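Siltutach wrist camera and finger kit — anyone running one?
Forum: Grippers and End Effectors
14 replies, 1,804 views

benchrat_40
Original post, 5/6/22

Looking at the Siltutach kit for a small arm we already own. It comes as a pair of ribbed black fingers, a wrist camera with a bracket, a cable set and a license for their pick software. The quote I got was $332 for the fingers alone and a good deal more for the full kit.

The work is mixed hand tools and shop supplies. Scissors, tape rolls, markers, small pliers. Things get put on the floor or on a low shelf and the arm has to pick them up and put them in a bin. Cycle time is not critical. Missed picks are, since there's one person covering three stations.

Has anyone used it on flat metal parts? The sales page only shows boxes and bottles.

Salmont_user
I've had the full kit since April. Short version: fingers good, camera okay, software needs work.

The ribbing on the fingers holds better than the smooth pads we had before. We dropped plastic-handled tools a lot with the old ones, mostly when the arm turned the wrist after lifting. That has mostly stopped. The pads do pick up dust and you have to wipe them down. I do it at the start of each shift.

For flat metal, grab the handle if there is one. The fingers don't get under a thin blade on a hard floor.

torque_and_tea
Agree on the fingers. I don't agree that the camera is okay. We have polished floors here and the software finds edges in the reflections of the ceiling lights. It drew a grasp box on a strip of glare twice in one morning. I put in a ticket and was told to adjust the exposure, so I did, and then it lost dark handles instead.

Salmont_user
What version are you on? The one that shipped with ours did that too. The update has a setting called surface reject. It's off by default and it's buried under the calibration menu, not under vision where you'd look for it.

torque_and_tea
I'll check. Nobody mentioned it on the ticket.

benchrat_40
Useful, thanks. Our floor is shiny as well, so this matters to me. Siltutach agreed to a loan kit and I've had it on the arm for a few days. Surface reject is on.

First impression is that the bracket is solid and the cable is too short. I had to reroute it over the elbow. Finger install was simple, two screws each, and the calibration routine ran without a problem.

I started with scissors because they give us the most trouble at the station we have now. Orange and gray handles, steel blades, closed, laid down on speckled floor.

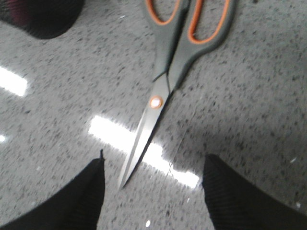
I've been trying two approaches, one from the blade end and one from the side at the handles. The software prefers the blade end whenever it sees a long straight edge. I would like it to prefer the handles. There is a weighting slider for this but the manual gives it one line and doesn't say which direction is which.

From the handle side I'm happy with it. The grip is firm and the tool stays put when the wrist turns. From the blade end it tends to close on the narrow part and the scissors swing. I've stopped letting it try that.

quietgantry
Left is shape, right is texture on that slider. Push it right for anything with molded handles. I found that out by trial.

I'd also slow the approach down. The default speed is set for boxes, and the camera smears fine edges when the arm is still moving. Put a short pause in before the final look. It costs you a little time per pick and the edge detection is a lot steadier.

Wemach_refugee
I'm going to be the one who says don't buy it. We came off a Wemach setup and looked at this as a replacement. For mixed tools a suction cup plus a simple two-finger gripper did the same work for less money, and we didn't need a license that renews every year. The original post doesn't mention the renewal. Ask for that number in writing.

Salmont_user
Suction on scissors?

Wemach_refugee
No, the fingers do the scissors. Suction does the tape rolls and anything boxed. You need a tool changer, I'll admit that.

Salmont_user
Then you have to count the tool changer in the price. I priced one from Leitner and it came out higher than the renewal for several years. If you already own one, fine. Most small shops don't.

Wemach_refugee
We already had one, so fair enough. I still don't like paying rent on software that can't tell a floor from a ceiling light.

torque_and_tea
Update from me. Surface reject was where Salmont_user said. It's better. I ran 40 picks on the polished section this afternoon and it didn't go for glare. It did skip a chrome wrench that it used to find, so there is a tradeoff with shiny parts. I've asked support if the threshold can be set per bin.

benchrat_40
That is the same thing I'm worried about with blades. If it rejects the steel and keeps the handles, that would suit me. I moved the slider right and added the pause quietgantry suggested. The proposed grasps are on the handles now more often than before, though not every time.

I asked about the renewal. It's yearly, and the fingers and bracket keep working without it, but the pick software stops. They will sell the fingers separately with no license at all.

quietgantry
That's how I'd start. Buy the fingers, use your own vision if you have any, and add the rest later. The fingers are the best part of the kit.

benchrat_40
Leaning that way. The loan goes back at the end of the month. I want to try pliers and the thin markers before then, and I still need to find a longer camera cable. Does anyone know if the connector is standard?

Salmont_user
It's standard on the arm end. The camera end has a locking collar, so get theirs.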